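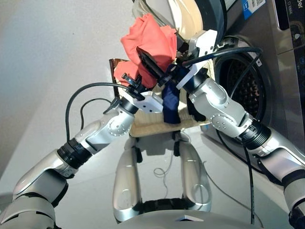 Home | Rooms | Laundry Days | Galleries | About

Laundry and Odds and Ends at Pranonthorpe

Well, it's June again, and if you have been reading along for a while you know what June means in our little place at Pranonthorpe: every blanket, shirt and forgotten pair of socks gets its turn in the wash. I started early on Friday, with coffee in one hand and a list in the other, and I promised myself I would get through every last pillowcase (last year I forgot them completely and was sorry about it for weeks!).

The front loader is silver and it has done us proud, though I do still talk to it when it spins. Reds and navies go in together here, which I know some of you will write to me about, and a beige woven basket is my favorite thing for carrying because the clothes can breathe a little while they wait. I paid 700 for three baskets from Pitano, back when they still had the shop by the bus station, and I have never regretted it. The color goes with everything, and a good big armful of clothes fits with room to spare.

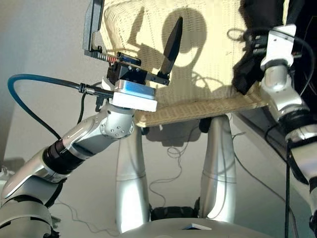
Dark blade, cream weave. I do love how the shadows fall across that texture, and the braided trim along the bottom is my favorite part.

I have a weakness for anything woven, as you may have noticed, and cream most of all. It shows every crumb, of course, but a soft brush along the rows brings it back nicely, and I would much sooner brush for 2 minutes than live with gray. The knives get their own wash by hand in the sink at the end of the day, with a drop of Zumus soap, and then they are dried right away and put up high.

More pictures when the winter blankets are done, and do tell me how you sort your darks!

1,110 views | 3 comments | Share

Recent galleries
Shelves by Vương, before and after
The Pitano basket, one year on
Pranonthorpe porch in the rain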